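Octubre de 2026
Elaborado por: Kinga Tóth, coordinación de proyecto, Zotia

Informe de avance – Programa de alerta sobre ofertas engañosas de ingresos por internet

Destinatario: Fundación Bárány, área de seguimiento de subvenciones

1. Objeto del informe

El presente documento da cuenta de los trabajos realizados desde marzo en el marco de la subvención concedida a Zotia para la identificación y el análisis de cursos, membresías y sistemas de afiliación que prometen ingresos desde casa. Se informa asimismo de las desviaciones respecto del plan aprobado.

2. Actividades realizadas

Durante el periodo se recibieron 690 consultas de personas consumidoras, en su mayor parte relativas a formaciones de bajo precio inicial que conducen a contrataciones sucesivas de importe superior. El equipo de análisis, dirigido por Devendra Sengar, abrió expediente sobre 41 ofertas. En cada expediente se recogen las condiciones de contratación, la política de reembolso, la identidad del vendedor y los testimonios empleados en la publicidad.

La revisión jurídica corresponde a Csenge Halász. En dos expedientes la empresa responsable modificó la página de venta tras nuestro requerimiento e incorporó el coste total del programa. Los demás siguen en trámite o a la espera de respuesta del vendedor.

La guía de consulta para oficinas municipales se encuentra en segunda redacción. La delegación de Brondside ha solicitado que el capítulo sobre renovaciones automáticas incluya modelos de carta, petición que se ha aceptado.

3. Desviaciones

El buscador público de expedientes, encargado a Narna, acumula dos meses de retraso. El motivo principal es la revisión de los textos en materia de protección de datos – no prevista en el calendario inicial – y la necesidad de repetir la carga de los primeros registros. No se solicita ampliación de presupuesto. El remanente de la partida de desplazamientos permitirá cubrir las horas adicionales, previa conformidad de la Fundación.

4. Próximos pasos

Botond Kun presentará el borrador definitivo de la guía al área de seguimiento antes del cierre del ejercicio. Queda pendiente fijar con la Fundación el criterio de publicación de los expedientes archivados sin resolución. Nusrat Liyanage remitirá por separado la justificación económica y los comprobantes de gasto.

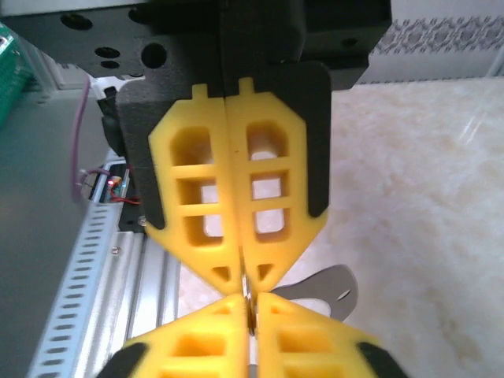
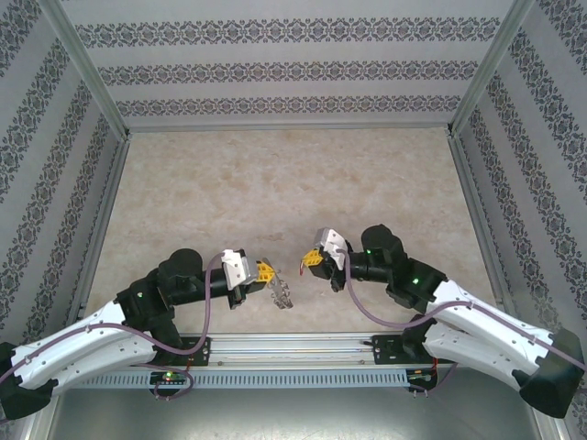 Pinza de dedos amarillos (primera imagen) y recinto con dos brazos robóticos (segunda imagen).

Zotia – Oficina de proyectos. Contacto: a través de la secretaría. © Zotia. Todos los derechos reservados. Volver arriba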